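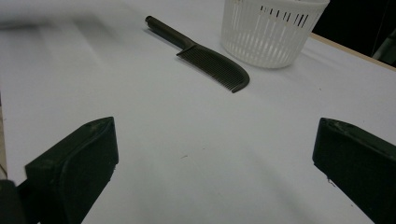 Comb and basket table at Brollside, as seen from Sula.

Subject: Re: [brollside-robotics] Sula sessions, which objects next?

Hi everybody,

Great questions from Roel (quoted below), and I'm answering on the list so the new people can follow along. I've been grinning about this project for a week now and it's nice to have an excuse to write it all down.

Roel Van Leeuwen wrote:

> Hi all,
>
> I missed the last two meetings because of exams so I'm behind.
> Can someone catch me up on where we are with the comb task?
> Last I heard we had blocks and cups done and were arguing about
> whether to go to thin objects before the Van Wijk meet or wait
> until after.
>
> Specific things I'd like to know:
>
> - Are we keeping the basket in one place or moving it?
> - Does the comb start in the same spot each time? If it does I
> think the policy will just memorize the spot. We had that
> problem with the blue block.
> - How many demos do we have in total, and how many of them are
> any good?
> - Is anybody working on the finger pads? The left one was
> sliding when I used it in February.
>
> I can come in most afternoons after 4 from next week on. I can
> also bring my laptop if the training machine is still acting up.
>
> Roel

OK, in order.

Thin objects: we went for it. The vote was close but I'm so glad it came out the way it did. Blocks are forgiving, you can close the fingers almost anywhere and come up with something. A comb lying flat on the table is a whole different animal. It's dark, it's slim, and it has a handle that's nearly round and a toothed part that isn't, so where you grab it changes everything that comes after. If you take it by the handle it likes to swing. If you take it across the teeth it sits better in the fingers but you have to come in at the right angle, and most of us come in too steep the first few tries. I did it wrong for a whole afternoon and had a wonderful time.

Basket: it stays toward the far side of the table, over to the right, but we don't tape it down and we don't measure. Whoever is doing the session nudges it a little between demos. The slotted wall has been more interesting than I expected. The depth estimate gets confused by the gaps, and for a while the model seemed to think the slots were an opening and tried to go in through the side. If anyone wants a small self-contained job, looking at what happens around those slots would be a perfect one. I can sit with you for the first hour.

Comb start position: no, not the same every time, and you're right about the blue block. The rule we settled on is that the person who ISN'T holding Sula sets the comb down, any angle, anywhere you can comfortably reach from the near side. Having a second person do it matters more than I would have guessed. When I was placing it for myself I kept putting it at the angle I like to grab.

Total: 3,564 demos across all objects as of last night, counting everything back to the first blocks in the fall. I don't have a good number for how many are usable and I'd rather not make one up. The blocks are in pretty good shape. The comb folder has a lot of short clips where somebody stopped early, and those need a person to go through them. Please don't delete anything yet! A drop or a missed grab can still be useful if it's labeled, so mark it "miss" in the sheet and leave it where it is.

One thing that isn't in the sheet and should be: the empty approaches. We started recording stretches with the fingers open and nothing between them, just moving over bare table with the basket up ahead. 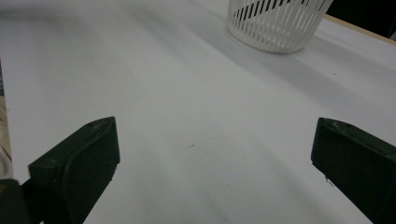 They're boring to do and I know a few of you groaned when I asked for them. But the model had almost nothing to learn from about the parts of a run where no object is near the fingers, and it would close on nothing or dive at a shadow. After we mixed in 25 of these, the version we ran on the arm got noticeably calmer on its way over the table. That's one evening of testing, so let's not write it on the poster yet, but I was hopping up and down a little. The label for them is "empty", all lowercase. Somebody has been typing "Empty " with a space at the end and the script counts that as a separate object.

Crumbs and lint: give the table a quick wipe when you start, but don't get fussy over every speck. The arm is going to meet specks at the meet too.

Finger pads: yes, the left one got re-glued and has held so far. If it starts to slide again, stop and write it in the notebook, please don't press it back on and keep going. We'd end up with half a session where the fingers close differently and no way to tell which half.

The training machine is fine again (it was the power strip, of course). Roel, bring the laptop anyway if you don't mind carrying it. We could use a second screen for labeling while somebody else is recording.

Now for the Van Wijk meet. We're entered in the tabletop category and the bus leaves Juvport early, so we need to know who's coming. There are 13 seats. The rules let a team pick its own objects as long as one of them is thinner than your thumb, and I think the comb makes a really nice demo for people walking by, everybody knows what a comb is and they can see right away why it's awkward to pick up. We get ten minutes for setup, which sounds like a lot until you've tried to find the right cable under a folding table.

Jobs still open:

Going through the short comb clips and labeling them
The basket slots question
A checklist for packing Sula and the arm
Poster, second draft. The first one is good but the text is way too small

If one of those sounds like fun, reply here with which one. You don't have to know how to do it already. I'd never touched a gripper before September, and half of what I know about calibration I learned from watching other people in this club get it wrong and fix it – it's a great way to learn.

For next objects I'd like to try the wooden spoon, then maybe a marker with the cap on. Someone suggested a sock. I'm in favor of the sock but let's do the spoon first.

Roel, come by next week after 4 and I'll hand you Sula. You place a few combs for me, I'll place a few for you.

See you in the lab,
Your demo lead

PS: the side door sticks again. Knock on the window if you can't get in, we're usually right there.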